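Vuritz Aerial Flood Survey Kit
Supplied in Australia by Pumness Equipment

The Vuritz Aerial Flood Survey Kit is a complete package for recording flood and storm damage from light aircraft. It is intended for councils, road authorities, catchment bodies and insurers that need dated, located pictures of roads, bridges and river banks in the days after heavy rain. The kit is fitted to the aircraft without permanent changes and may be removed by one person at the end of a flight. 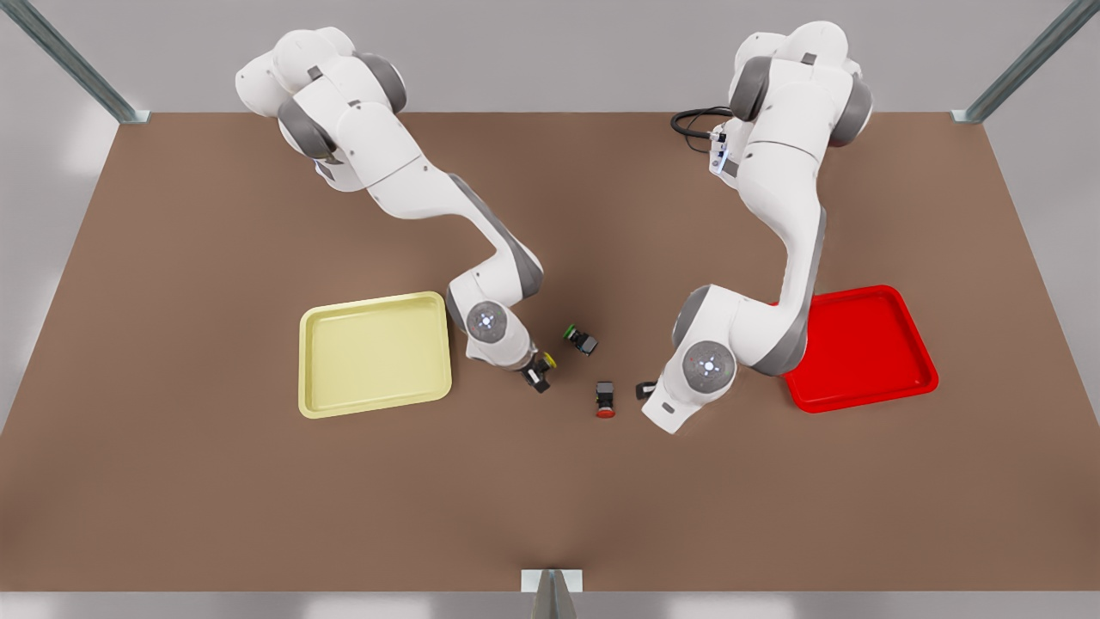
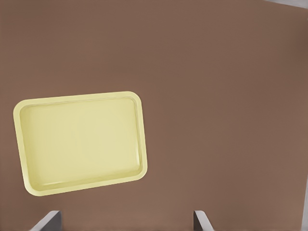 What the kit is used for

After a major flood, many of the roads needed to inspect the damage are themselves closed. A flight along the valley allows an organisation to see which bridges are standing, where the road shoulder has been lost and where a creek has left its channel. The kit records a continuous run of overlapping pictures along the flight path and stores the position of the aircraft with each one. Staff on the ground can then sort the pictures by road, by stream or by property boundary.

The kit is well suited to long, narrow survey areas such as river corridors, rail lines and mountain roads. For broad floodplains, Pumness Equipment recommends that customers plan parallel runs and allow extra flying time. It is not a replacement for an engineering inspection, and pictures taken with it should not be used alone to declare a bridge or culvert safe.

Supplied in the kit

Survey camera with fixed lens
Window mount and vibration pad
Carbone position logger and antenna
2 rechargeable batteries and a mains charger
Padded carry case
Printed handbook and pre-flight checklist
One licence for Dudeseo sorting software

Specifications

Recommended survey height: 800 metres above ground
Pictures per full battery: 908
Recording time per full battery: 265 minutes at the standard interval
Storage: removable card, supplied
Mounting: side window, left or right
Warranty: 2 years from the date of delivery

The number of pictures per battery is measured at the standard interval. Shorter intervals may be selected for bridges and town centres and will reduce recording time. Cold weather will also reduce it, and operators working in alpine areas should carry the second battery in a warm place until it is needed.

Fitting and approval

The window mount does not require drilling, wiring or connection to the aircraft's electrical system. The owner or operator of the aircraft remains responsible for confirming that the mount may be carried and used in that aircraft. Customers who hire aircraft should send the fitting sheet to the charter company before the day of the flight. The fitting sheet is available on request at no charge.

The camera should be operated by a passenger. It must not be adjusted by the pilot during flight.

Working with the pictures

At the end of the flight, the storage card and the logger are connected to a computer running Dudeseo. The software matches each picture to its position and places it on a base map. Colour balance may be corrected for haze or low cloud. Pictures can be marked with short notes, grouped under a road or stream name, and exported as a report or as separate files. The original files are kept unchanged in their own folder, a matter of importance to customers who may later need to support a claim for disaster funding.

Earlier flights over the same area can be opened beside the new one. Customers are encouraged to fly their main corridors once in a dry season so that a record of normal conditions is held before the next flood.

Changes to this model

From March, the kit has been supplied with a longer antenna cable and a revised vibration pad. Owners of earlier kits may order both parts separately. The old pad should not be used with the new mount, as the bolt spacing differs.

Training and support

A half-day training session is included with each kit purchased by a public authority. It covers fitting, flight planning, safe conduct in the cabin and the handling of files. Further sessions can be arranged for a fee. Training enquiries should be directed to Viola Tedesco, Survey Products, Pumness Equipment.

Ordering and hire

The kit may be purchased outright or hired by the week. Hire kits are checked and charged before dispatch and must be returned in the carry case provided. During a declared emergency, hire requests from public authorities are filled first. Written quotes include freight within Australia and remain valid for the period stated on the quote.

Page last revised 30 Apr 2023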